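Who should pay for the road to the camp?

By Emese Kiss

Every year in March the new group of service members arrives at the Surkthorpe orientation camp, and every year somebody important makes a speech to them about sacrifice. I have listened to four of these speeches. I respect the people who give them, but I think they are speaking to the wrong side of the parade ground.

The programme takes graduates from the whole country and sends them to work for one year in schools, clinics and council offices. I support it. I was myself a member, in the district of Altham, where I taught mathematics to 59 children in one room. What I cannot support is how the cost of it moves quietly to the young people.

My nephew Barnabás Kiss was posted this year to a village 35 kilometres from the nearest bank. The monthly allowance is 1455, and he spends almost a third of it on transport before he has bought any food. When he asked for a travel supplement, he was told to show more spirit.
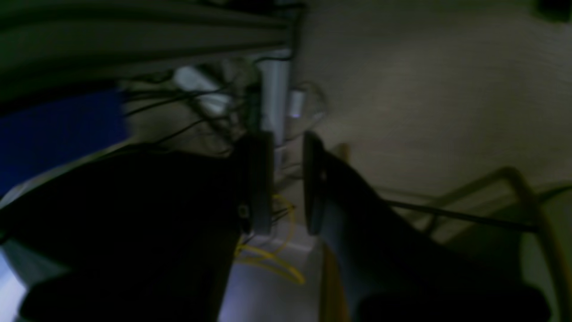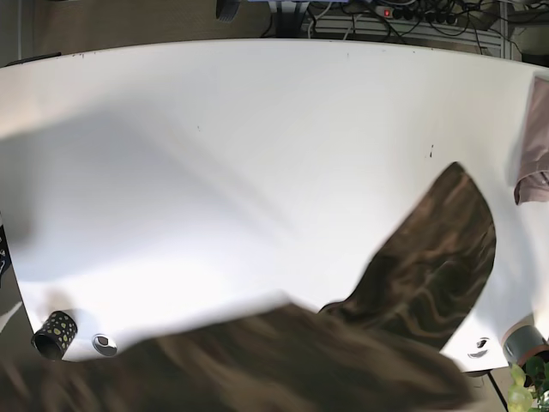
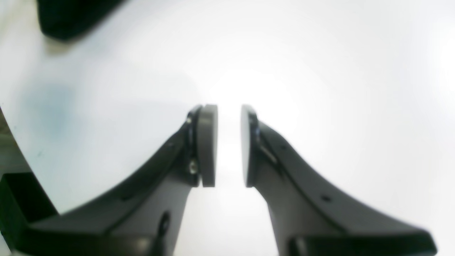
Two views between the gripper fingers, and the brown patterned cloth on the white table (second picture).

The coordinator, Vivek Rana, said at the ceremony that host communities must provide housing. It is a fair principle. But a village that has asked six years for a teacher does not have an empty house waiting with a good roof. It has a storeroom, and the teacher sleeps there.

I would propose a small change. Let the government publish, before the postings, which communities have housing and which do not, and let it pay the difference. Poppy Crabtree, who writes often on this page, has answered me that such a list would shame the poorer villages. I understand her worry. Still, the members find out the same facts on the first night, with a suitcase in the hand, and I don't see who is protected by this.

There are 3937 members in the present group. They did not ask to be called heroes, and most of them would be content if the allowance was paid on time. I hope that the next speech will mention the date of payment.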